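Section 5: Setting Up Your Polish Station

Welcome to the fun part! By now you have unpacked your Garance home manicure set, wiped down your work surface (Section 3) and read the notes on ventilation and heat (Section 4). This section covers sorting your bottles, loading the basket and keeping the whole collection in good shape, so that choosing a color on a Sunday evening takes a minute and you get to spend the rest of the hour painting.

What you need

- Your bottles of polish, caps on
- The open-topped basket
- A lint-free cloth or pads
- A small amount of polish remover
- Paper towels
- A sheet of small round stickers and a fine pen

5.1 Lay everything out

1. Choose a flat, steady table with good light. Daylight is best for judging color, and an overhead lamp is fine after dark.

2. Put the basket near the middle of the table, where you can get at it from both sides.

3. Take out every bottle you own and spread them across the table with space between them. Do include the ones at the back of the bathroom cabinet! Old favorites turn up this way all the time.

4. Check that each cap is tight before you set the bottle down. Turn it until it stops, then leave it alone. Forcing a cap can crack the collar.

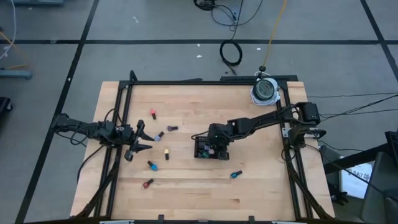

Does it matter if a bottle lies on its side while I sort?

A few minutes on its side does no harm as long as the cap is closed tightly. For storage, stand every bottle upright, so that polish stays out of the threads and the cap opens easily next time.

CAUTION: Polish and remover are flammable. Keep them away from candles, stoves, space heaters and anyone smoking. Open a window before you open a bottle.

5.2 Check each bottle

Work through the bottles one at a time. It goes faster than you would expect, and it's a lovely way to get to know what you have.

1. Hold the bottle up to the light. A little separation is normal, and you may see a clear layer on top with color settled underneath.

2. Roll the bottle between your palms until the color is even. Don't shake it. Shaking whips in air, and those bubbles will show up on the nail.

3. Open the cap and lift the brush. Polish in good condition runs off the tip in a smooth bead. If it hangs in strings, it has thickened.

4. For thickened polish, add 2 drops of polish thinner, close the cap, roll again and wait 5 minutes before you test it. Use thinner only. Remover breaks polish down, and the bottle will never be quite right afterward.

5. Wipe the neck with a cloth dampened with remover, let it dry, and close the cap.

NOTE: If a cap won't open, hold the bottle upside down with just the cap in warm tap water, dry it well, and try again with a rubber band wrapped around it for grip. Never use pliers.

5.3 Sort by color family

There are many good ways to sort polish. We like color families, because most people pick a mood first and a shade second. Start with two loose groups, one on each side of the basket, then tidy up from there.

1. Pull out your reds and browns first. They are the easiest to spot.

2. Gather the purples and lavenders next. Put them side by side and you'll find that some lean pink and some lean blue, so let them bridge the two ends of your range.

3. Follow with blues and greens.

4. Finish with the pale shades: yellows, peaches, creams and nudes. These look very alike through glass, so label them (see 5.4). 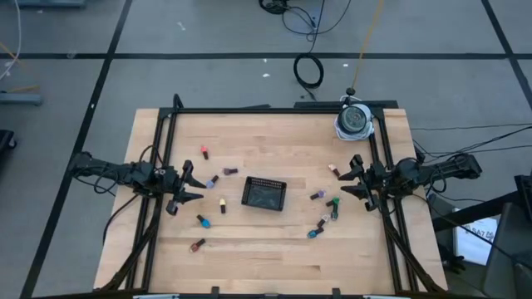 Figure 5-2. Bottles laid out on both sides of the basket, ready to load.

TIP: Two greens that seem identical in the bottle can look completely different on the nail. Paint a stripe of each on a sheet of white paper and let it dry before you decide you have a duplicate.

5.4 Label and load

1. Write the shade name on a sticker and put it on top of the cap. You will be looking down into the basket, so the top is the only part you'll see.

2. Line the basket with a folded paper towel. It catches drips and keeps the glass from sliding.

3. Load the back row first, with your darkest shades, and work forward to the lightest.

4. Leave enough room to get two fingers around each cap. A basket packed too tightly is a nuisance to use, and bottles knock together when you pull one out.

5. Keep base coat and top coat in a front corner. You'll reach for them every time.

Nadiia Harasym, who wrote the color pages in this guide, keeps a second basket just for glitters. If your collection outgrows one, we heartily recommend it!

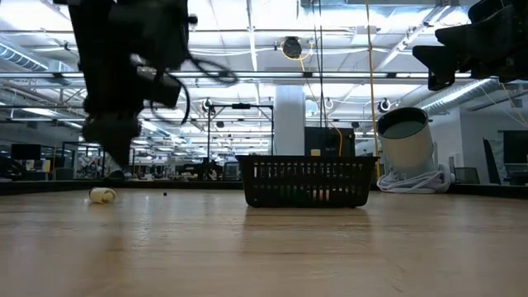

Cleaning the basket is quick, and once a month is plenty for most people. Take everything out, throw away the paper towel and wipe the inside with a damp cloth. A plastic basket with slotted sides, like the black one shown, needs a little extra attention, as spilled polish can dry along the edges of the slots. Work a cotton swab dipped in warm soapy water through each one. Lift dried spots with a wooden stick, and keep remover off the plastic, where it can leave the surface cloudy or sticky. Rinse, dry completely and reload.

CAUTION: Always lift the basket with both hands, one under the base. Don't carry it by the rim when it is full.

5.5 Where to keep it

- Choose a cool, dark shelf. Sunlight fades pinks and yellows fastest.
- Avoid the bathroom if it gets steamy.
- Keep it well out of reach of children and pets.
- In December, or whenever the heating is running hard, check that the shelf isn't above a radiator.

Continue to Section 6 for preparing your nails and applying the base coat.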